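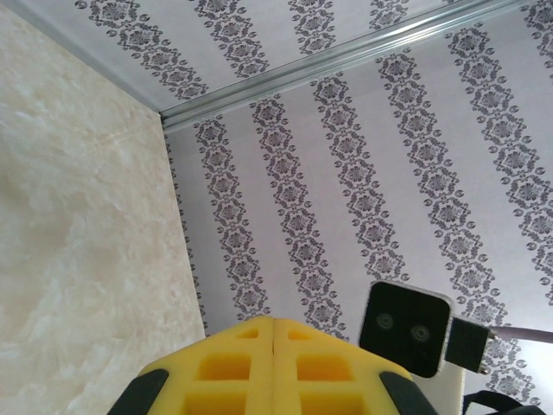
Inside corner with the marble-look panel, the patterned panel and the ceiling trim.

Review: Wodon decorative wall and ceiling panels, with Guerreiro ceiling trim
Reviewed by Annelore Engelhardt

We had a small room with tired paint and a ceiling that never took a second coat properly. I didn't want to tile it. After pricing a few options I ordered two finishes from the Wodon range: a beige marble look for one wall, and a white and dark grey damask for the wall beside it and the ceiling. The trim is the ridged aluminium strip from Guerreiro. Adhesive was Wakix, which the shop recommended.

The marble finish is the better of the two. The colour is a soft cream with ivory and a bit of peach in it, and the veins drift on a diagonal. I was expecting something yellower from the sample chip. It goes greyer in the low light near the floor, but I like it well enough there.

The damask is a stronger taste. The background leans towards lavender in some light, which the catalogue doesn't mention, so order a sample before you commit. The pattern runs in diagonal bands, and you need to decide early which way you want them to go. Ours slant one way on the ceiling and drop steeply down the wall. I laid the sheets out on the garage floor first and still changed my mind — allow an extra sheet if you're fussy about direction.

Cutting was easy with a fine-tooth saw and the good face up. The edges chip if you rush. Wakix grabs quickly on a wall, less so overhead, and I propped the ceiling pieces for 14 hours before I trusted them. One tube went roughly half as far as the label suggests.

The Guerreiro strip is worth the money. It covers the join between the patterned wall and the ceiling, and the grooves catch the light along the top ridges. Mitring it took me three goes. A cheap mitre box will do, but clamp the strip down or the blade wanders in the grooves. They do wipe clean with a damp cloth, though dust settles in them faster than I'd like.

Cost came to $200 for the panels and $80 for the trim and adhesive. I had looked at Prikumska panels as well. They were thicker and nicer to handle, but the colour range was small and the wait was into February.

Good: marble colour, easy cutting, solid trim.
Not so good: lavender tint on the damask, adhesive coverage, no fitting guide in the box.

I'd buy the marble finish again. For the damask, I'd keep it to the ceiling next time and do all the walls in beige.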